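1/ Setup notes for the Povwood cell in simulation: one arm, two-finger gripper, one table. Task is getting a small black-and-yellow device and a dark red bowl sorted out between them. I reset the config in May and am writing down what changed.

2/ Wrist camera first. Its mount transform was stale, so every grasp target landed short. Re-derived it from the gripper flange and stopped editing it by hand. It now lives in one file, read at load.

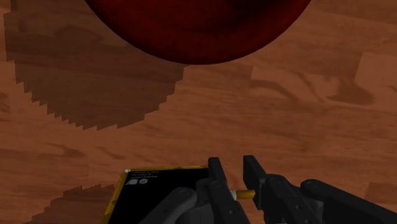
3/ Finger friction was next. The old value let thin parts creep during the lift. Raised it, then cut the closing force so contacts stopped jittering. Physics substeps went from 20 to 24.

4/ Home pose: gripper open, pointing straight down, well clear of the bowl. Areeba Naqvi caught that our old home sat too near a joint limit. Moved the elbow, kept the tool orientation. 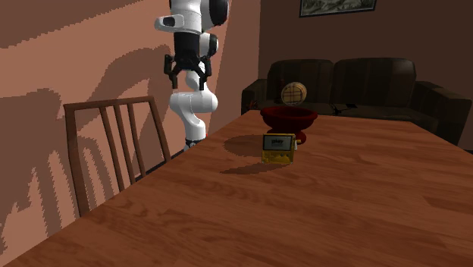 5/ Ran 1,422 resets overnight to check the new home pose. No limit faults. Log rotation is set to 1,000 episodes per file, so that run made two files. Merge them before plotting.

6/ Shadow maps are still low resolution and the edges come out as stair steps. Left alone for now. Raising it costs frame time and the controller doesn't read pixels.
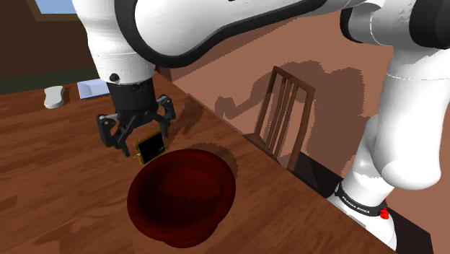
7/ Do you recalibrate the gripper after every config change? Only when the flange or finger geometry changes. For friction or substep edits I rerun the open/close check and compare finger positions with the last good log.

8/ Next job is the joint damping table. Wrist values first.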